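Setting Up Your Practice Kitchen Counter
Part 2: Laying Things Out

1. Get the fruit out early. I set the orange, banana and apple on the teal plate, and the plate goes on its own board (it slides less there!). Chips get the light wooden tray.

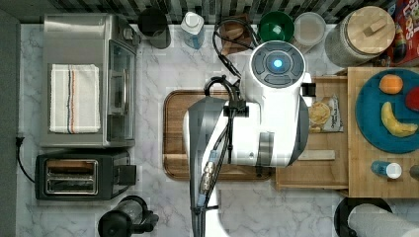
2. Drop the toy bread into the left toaster slot and leave the right one free. Keep the French press close by.

Note: fold your towel before it goes on top of the toaster oven. And please, never lay it there with the oven plugged in.

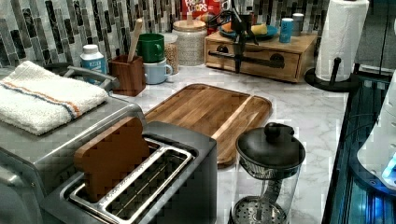 3. Line up the canister, blue bottle and big glass jar along the backsplash, then keep the middle board clear – I always want to park stuff on it.

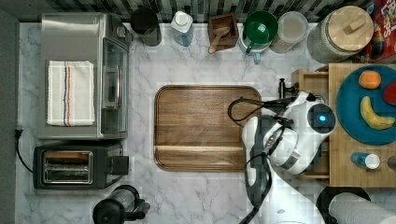 Otis Mbeki
Kitchen set-up guides, Vemine

4. Now for the bamboo box! Chips lie flat inside, with the little wooden block to their left. Froot Loops can go on its side out front.

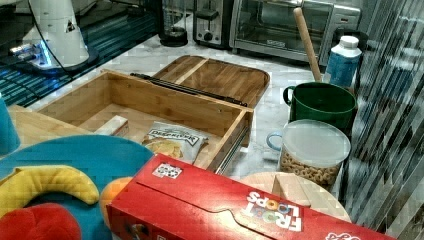

Otis Mbeki
Kitchen set-up guides, Vemine

Caution: mind your fingers around the lid.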